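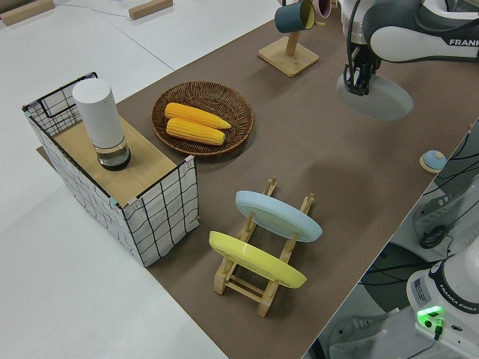 *Plate handling at the Clinstead workshop.*

## About Govier

Govier tests robot arms on kitchen work: racking plates, hanging mugs, clearing a table. We work out of Clinstead, with 17 staff and two benches. Our customers build machines for cafeterias and care homes, and they come to us to find out how those machines fail.

## The October fault

Our first long job, for Skenus, was a run of 2,000 plate placements. At placement 96 the gripper lost its hold signal and opened over the bench. The plate broke, and a piece went past the edge of the table into the walkway. No one was hurt. The arm carried on and tried to rack a plate it no longer had.

We found two causes. A cable at the wrist had worn through at a bend, and our software treated a missing signal as "open." The second was our mistake.

## What we changed

- A lost signal now stops the arm and leaves the fingers closed.
- Wrist cables are checked before each run and replaced on a schedule.
- The walkway beside a bench is closed while the arm is powered.
- Customers get every fault report in full, including faults we caused.

Þorgeirsson, an outside safety firm, reviewed the new stop routine and asked for a second stop button by the door. It was fitted before we restarted the Skenus job.

Fault reports are available from the Clinstead office on request.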